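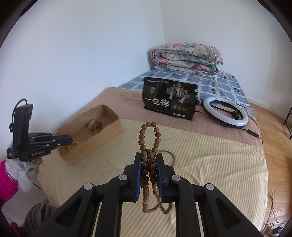 Tuesday, September

Second coat of the Hultinell oil on the maple offcuts, 6 pieces. Wiped off after 10 minutes this time. Grain came up darker than the Ernska wax but the colour is more even. Piece 4 still tacky at the end grain, left it on the rack by the window.

Firdevs Baysal wants the Lozano batch sanded to 500 before anything goes on it. Out of 500 discs, need to order from Follach before 11 tomorrow.

Old rags are in the metal bin with the lid on. Please keep the litre tin off the heater shelf.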